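27 de agosto de 2019

Otra vez con las carteras. Llevo toda la tarde intentando decidir si el tarjetero beige sirve para algo o si me lo compré por culpa de la página de Cokent, que prometía "orden para siempre" con esa seguridad que tienen los que venden cosas para guardar otras cosas. En febrero me prometieron lo mismo con una libreta de Marulanda y sigue en blanco.

El plan era sencillo: vaciar la cartera vieja, pasar al tarjetero lo que uso y dejar el resto clasificado. Lo de vaciar fue rápido. Lo de decidir qué uso ya me llevó más, porque según yo lo uso todo, incluida la tarjeta de puntos de Cava, donde tengo acumulados 738 puntos que no alcanzan ni para un café. La guardé igual. No me fío de tirarla y que al mes siguiente cambien las normas.
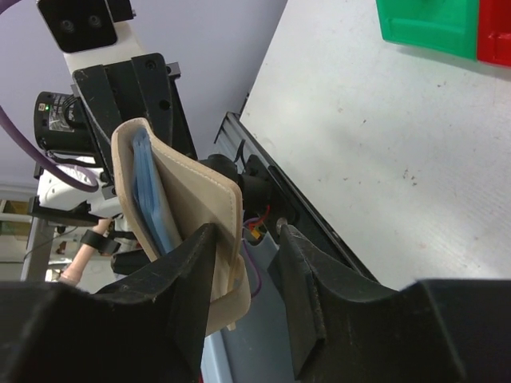
El piel o no piel es otro asunto. En la ficha ponía un nombre larguísimo que, leído dos veces, quería decir que no era piel. Al tacto engaña bastante, lo reconozco, y el color me gusta, aunque un beige tan claro en una cosa que va a vivir en el fondo del bolso me parece una apuesta perdida. Le doy hasta Navidad para ponerse gris por las esquinas. Las costuras, de momento, rectas. Ya veremos cuando lo llene de verdad, que es cuando estas cosas se abren por donde no deben.

Me costó 35 con el envío, y el de Bero costaba casi lo mismo y traía cremallera. No lo compré porque las opiniones eran todas demasiado entusiastas. Leí unas 200 y no había ni una persona enfadada, y a mí eso me da mala espina. En una tienda normal siempre hay alguien enfadado.

Lo que menos me convence es el cierre. Un botón de presión me parece poca cosa para llevar ahí el documento y las tarjetas del banco. Lo he abierto y cerrado no sé cuántas veces mientras hacía la cena, escuchando el clic, y sigo sin saber si ese clic es de cosa buena o de cosa que se suelta en el autobús. 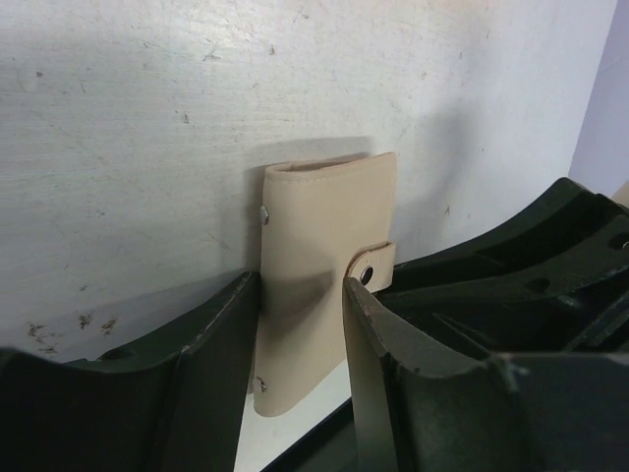 El tarjetero beige, de pie y con la solapita del botón a la derecha.

Después me puse con lo de clasificar. Mi idea es un sitio para lo que va conmigo, otro para lo que se queda en casa y otro para lo que no sé — y ya adivino cuál se va a llenar primero. He probado sistemas así con los recibos, con las pilas y con los botones sueltos, y todos duraron 2 semanas. La gente que separa por colores dice que el color ayuda a acordarse. Puede ser. Yo me acuerdo perfectamente de dónde va cada cosa y aun así la dejo encima de la mesa.
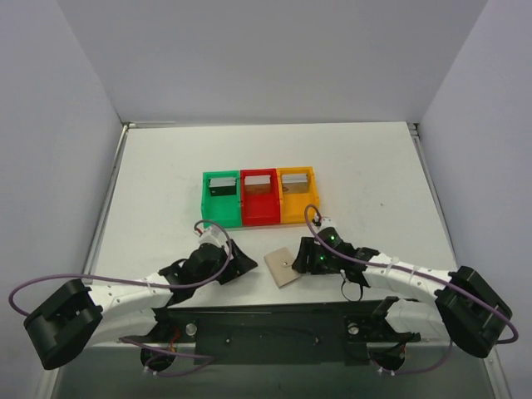
Mi hermana opina, por teléfono y sin que yo le preguntara, que el problema son las categorías y que con tres compartimentos me sobra uno, porque "lo que no sabes si sirve, no sirve". Que ella tira todo lo que no ha usado en un año y duerme estupendamente. Le recordé que el año pasado tiró la garantía de la lavadora. Cambió de tema.

De todos modos lo he pensado y no quito el tercer compartimento. Prefiero tener un sitio oficial para las dudas que repartirlas por los cajones. La cartera vieja, que tiene el forro roto y el monedero dado de sí, se queda ahí por ahora, con la tarjeta de Cava dentro. Mañana salgo con el tarjetero nuevo, pero el billete de emergencia lo llevo en el bolsillo del abrigo, como siempre.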